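Miltness Legal Advice Center
Progress Report to the Omard Fund
Tenancy and Small Business Advice Project, second reporting period
Submitted 18 May 2019 by Josée Boychuk, Project Director

1. Purpose of this report

This report covers the second period of the grant awarded to the Center for free legal advice to residential tenants and owners of very small businesses. It sets out the work completed, the position on staffing, matters on which the Fund asked for further information after the first report, and the work planned up to the close of the grant in November.

2. Casework

The Center opened 178 new matters in the period. Most concerned residential tenancies, with deposit disputes and notices to quit making up the larger part. The remainder were business matters, chiefly commercial leases, unpaid invoices and disagreements between partners who had never put their terms in writing.

Telephone advice continued alongside the opened matters. The advice line took 398 calls. Callers whose questions could be answered in one conversation were given advice and a short follow-up letter. Others were booked for an appointment or referred elsewhere where the subject fell outside the terms of the grant, as with immigration and criminal matters.

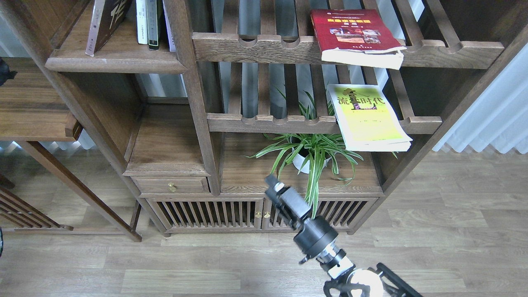 Eleven matters went to a contested hearing. The Center's attorneys appeared in all of them. Two remain undecided at the date of this report and will be covered in the next one. The Fund will recall that the original application assumed a lower number of hearings, and the additional preparation time has been met from the general staffing line with the Fund's prior agreement.

3. Staffing and supervision

The post of supervising attorney, vacant at the end of the first period, has been filled. File reviews have returned to the monthly schedule described in the grant agreement. Each open file is now reviewed by an attorney other than the one handling it, and review notes are kept on the file itself.

The paralegal post remains part-time. We had hoped to extend the hours from the start of this period, but the savings expected on office rent did not come through until the lease was renewed. The extension is now in place and its full effect will show in the next set of figures.

4. Training and outside support

The firm of Ivo & Ninh continues to provide training to our staff without charge. Sessions in this period covered changes to local court filing procedure, drafting of settlement terms, and the handling of client money. The firm also takes referrals in business matters where the Center has a conflict of interest. There were 10 such referrals. The arrangement is governed by a written protocol, a copy of which was supplied with the first report and has not been amended.
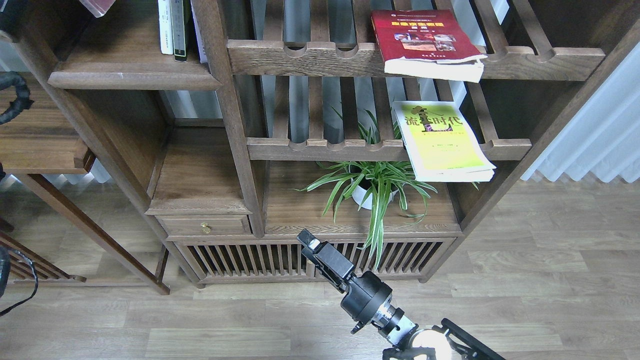 The Fund asked how clients are received and how their papers are kept confidential. Clients are seen by appointment, and interviews take place in a closed room. Client files are held in locked cabinets in the records room and are signed out by name. Open shelving, such as the dark wooden cabinet with its slatted back and notched rails, is not used for client papers under any circumstances. Electronic files are held on a restricted drive, and access is withdrawn on the day a member of staff leaves.

5. Matters behind schedule

The plain-language guide to commercial leases is late. A full draft was completed, but the supervising attorney considered that the section on personal guarantees needed to be rewritten, and we agreed. The revised text is with Ivo & Ninh for comment. Printing costs are unspent and we ask that they be carried forward.

The client survey produced too few replies to support any finding. We propose to replace the mailed form with a short telephone interview when each matter is closed, conducted by a member of staff who has not worked on the file.

6. Expenditure

Spending is within the approved budget. The printing line is underspent for the reason given in section 5. The line for court fees and service costs is close to its limit as a result of the number of hearings, and a request to move part of the printing underspend to that line will follow separately if it is needed.

7. Next period

The Center will publish the lease guide, begin the telephone interviews, and report on the two undecided hearings. A meeting with the Fund's grants officer is requested before November to discuss whether business advice should form part of any renewed application or be the subject of a separate one.

Josée Boychuk
Project Director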